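Re: Oat flour in the sticky ginger loaf – sinking again

On Friday a list member wrote:

> I've now made the ginger loaf three times with oat flour and every single
> one has dropped in the middle. Looks lovely through the oven door, then I
> take it out and ten minutes later there's a trench down it. I'm using the
> recipe from the list archive, the one with 147g of syrup, and swapping the
> plain flour straight across. Is it the flour, the tin or me? Also, does
> anyone know if Thaler tins run small? I'm beginning to wonder.
>
> Coeliac visitor coming in July so I'd like to get it sorted by then!

Oh, I do feel for you, I've dug that same trench many times. I went gluten free myself a few years back and the ginger loaf was the first thing I tried to convert and very nearly the last (the birds did well out of it, mind you).

I don't think it's you. My money's on the syrup. That recipe was written for ordinary flour, which holds a wet mixture up quite happily, and oat flour just hasn't got the same grip. I cut the syrup down to 100g and made up a bit of the difference with grated apple, squeezed out well in a clean tea towel. It's less sticky on the first day, I'll admit, but by the third you'd hardly know. If you miss the shine, brush a spoonful of warm syrup over the top once it's out of the tin.

The other thing is to let the batter stand. I used to go straight from bowl to oven because that's what you do with anything that has bicarb in it, but now I mix everything except the bicarb, leave it for about 41 minutes (that's one episode of the thing I listen to plus putting the kettle on, so don't set a timer on my account) and stir the bicarb in right at the end. The oats drink up a lot in that time and you'll see it go from pouring to dolloping. Then into the tin quick as you like, and don't open the door to admire it!

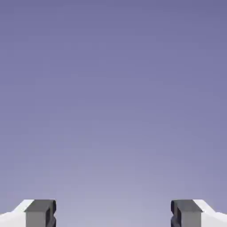
Tins, then. I've got a Thaler and a Kistness and they're both sold as two pound loaf tins, but the Thaler is narrower and taller, so the middle takes much longer to catch up with the edges. I'd use the wider one if you have the choice, or only fill yours two thirds and put the rest in bun cases. When I line mine I leave long flaps of paper down the two long sides, so they come up facing each other with a wide gap between, same as those two white-and-grey gripper tips at the bottom of the picture, and then I can lift the whole loaf out without tipping it. Leave it in the tin for 16 minutes first. Any sooner and it sags as you pick it up, and then you'll be blaming the flour all over again.

As for which oat flour, I've had good results from the Emivex one, which is milled quite fine. The Jiketti is cheaper but coarser, and I put it through the blender before I use it. Do look for the gluten free mark on the bag for your visitor, and ask them whether they eat oats at all – some coeliacs can't, even the certified ones, and it would be a shame to find that out with the plates already on the table. If they don't, a mix of rice flour and ground almonds works, though you'll want an extra egg and it browns faster, so put a bit of foil over it for the last stretch.

One question back to you, are you using fresh ginger or stem? I've been chopping stem ginger in and it all goes to the bottom, flour or no flour. I tried tossing it in a spoonful of the oat flour and that helped a little, but I still got a layer of it along the base. Quite nice with butter, but I'd like it spread about a bit more if anyone has a trick for it.

Let us know how the next one comes out, and if it does sink, fill the dip with custard and call it a pudding.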